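Can a Robot Tidy Your Shoes Yet?

Think about the last time a grown-up asked you to put your slippers away. You probably grumbled a little, scooped them up and had it done before the grumble was finished! For a robot, that same small chore is a big puzzle. It has to find each slipper, reach out slowly, and squeeze just hard enough.
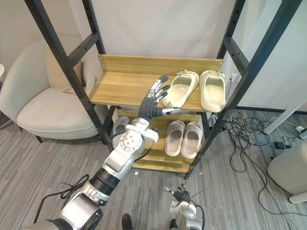

Finger and thumb reach for a slipper on the top shelf.

Slippers are tricky because they bend, and because they can lie any which way. Then there is the matter of pairs, which you learned when you were tiny (even if you still mix them up on sleepy mornings). So robots can do bits of some chores, but a whole messy hallway is still awfully hard for them.
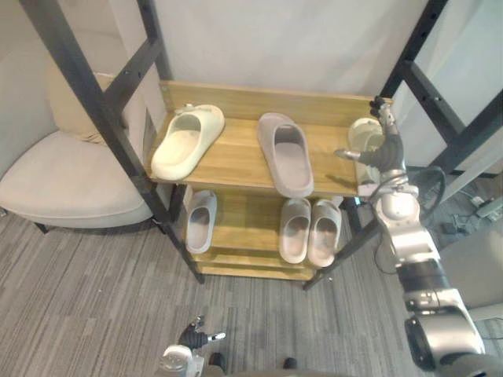
Radek Říha: My daughter wants to know if it could do socks next, and I told her to keep practicing herself for now.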